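Room Packs from Setness: a small gallery

I've been living inside Setness for a couple of months now, which my family thinks is a strange way to spend a summer. If you haven't run into it, Setness sells ready-made rooms for robot simulation. You download a pack, drop your arm model into it, scatter some objects around and let the thing practice all night without breaking a single real dish. I teach an evening robotics club and do a bit of contract work on the side, so I'm always hunting for scenes I don't have to build myself (I am a terrible interior decorator, even a virtual one).

The pack I bought is called Cloltow. It's the home one, with a big open room, a dining corner, a sofa and a whole bin of household objects you can toss onto the tables. It cost me 96 dollars for a single seat, and that includes updates through next June. There's a cheaper starter pack, but it only gives you 40 objects and I burned through those in one weekend of testing.

I ran everything on my regular desktop with the arm set up beside the table. Getting the first scene loaded took me most of an evening, mainly because I skipped the page on units and ended up with an arm the size of a school bus. Once I fixed that it was smooth sailing!

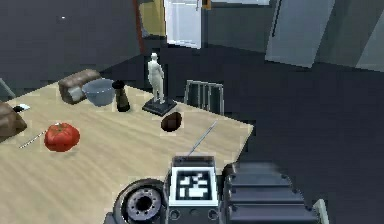 Bread, a bowl, a tomato and a statuette on the worktable, with the arm right up against it.

I love how mixed the objects are. A tomato and a thin metal utensil ask for completely different grasps, and a club full of teenagers will argue about which one is harder for a good long while. The marker on the arm is nice and crisp too, so my detection script had something solid to work with. If I could change one thing it would be the textures on the smaller stuff. The silverware gets kind of pixelated, and I'd pay a few bucks more for a sharper set.

Placement is random by default, and you can lock anything you like. I ran 600 shuffles overnight with the bowl locked and woke up to a folder full of layouts, plus a log file that was actually readable. My only gripe there is that the log goes by object number and you have to look the names up in a separate sheet.

The other big selling point is the space itself. A lot of packs give you a table floating in a gray void, and then your planner falls apart the minute it meets a chair leg. Cloltow has real furniture to plan around, and plenty of open floor if your arm sits on a mobile base.

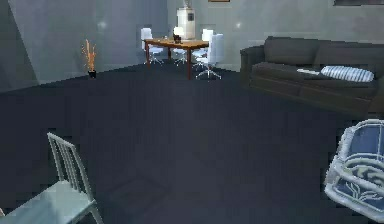
Đoàn wrote in after my first post to say that the room is great but the lighting presets are too tame, and that anyone training a vision model should turn on the random lamps from day one and expect the load time to double.

Fair point, and I've switched them on since. Load time did go up on my machine, though I'd call it annoying more than painful. The lamps live under the scene menu, second tab, and you have to save before they kick in.

Next on my list is Naludlow, the workshop pack from the same shop. I've got 2 evenings set aside for it this month, and I'll put up a gallery once I've got the units right on the first try.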